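Cups, trays and the great Ellport tea round
Jul 26, 2023

If you came to the summer social you'll know we ran out of cups before we ran out of squash, and I've been going on about it ever since (sorry, everyone who has sat next to me). So I finally had a proper go at the hall cupboard, got every last tumbler out and tried to work out a way of carrying them that doesn't need 5 trips to the kitchen and back.

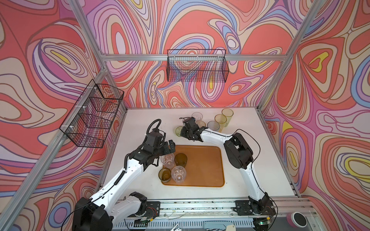 The mix is lovely, I do think so. We've got clear ones with ribs, olive ones, ambers, a few yellows, all gathered over the years from jumble sales and people's caravans. What we've never had is a system! They go back in the cupboard any old how, and then someone wants a drink of water and has to unstack half of Culasbridge to get at one.

My idea is simple enough. The orange tray lives on the table, the cups wait behind it, and you start loading from a corner and work across. Start in the middle and you end up with gaps too small for a cup and too big to ignore. 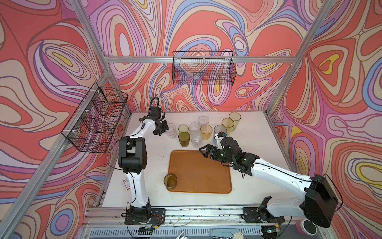
Shabnam Niazi wrote in to say that she'd always start with the back row, tall ones first, so you aren't reaching over the little ones with your sleeve. She also wants it known that the yellow cups are the best for squash and should be kept for the children.

Well, I tried it Shabnam's way and I have to admit she has a point about sleeves. Tall at the back, clear ones through the middle, coloured ones wherever they fit - and you can get a surprising number on there before it starts to feel risky. I wouldn't want to carry it full over the step by the side door, mind you. 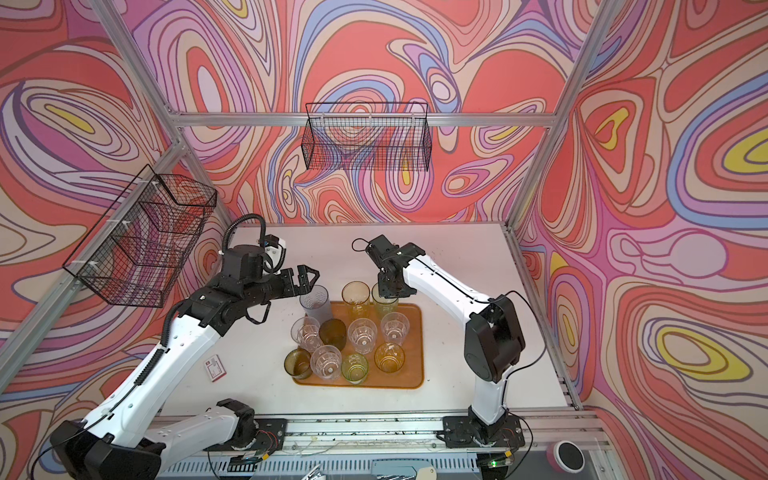
Anum Kakakhel
Kitchen Rota and Newsletter

Now, washing up. The bumpy amber tumblers need a soft brush, please, as a sponge just skates over the top and the tea stays put in the dimples. The clear ones with the chunky bottoms are easier but they do show every smear, so give them a quick polish with a dry cloth (the blue checked ones are in the second drawer, NOT the one with the candles). 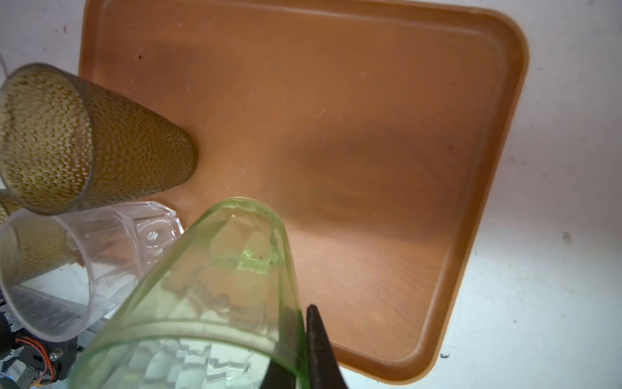

And if a cup has a crack in it, don't put it back and hope! Leave it on the windowsill and I'll sort it out. Mohsin Rana has offered us a box of spares from his mum's loft, which I'm very excited about, and I'd happily take another tray too if you've one going begging. Drop anything off at the side door before coffee morning, or ring me and I'll come and fetch it.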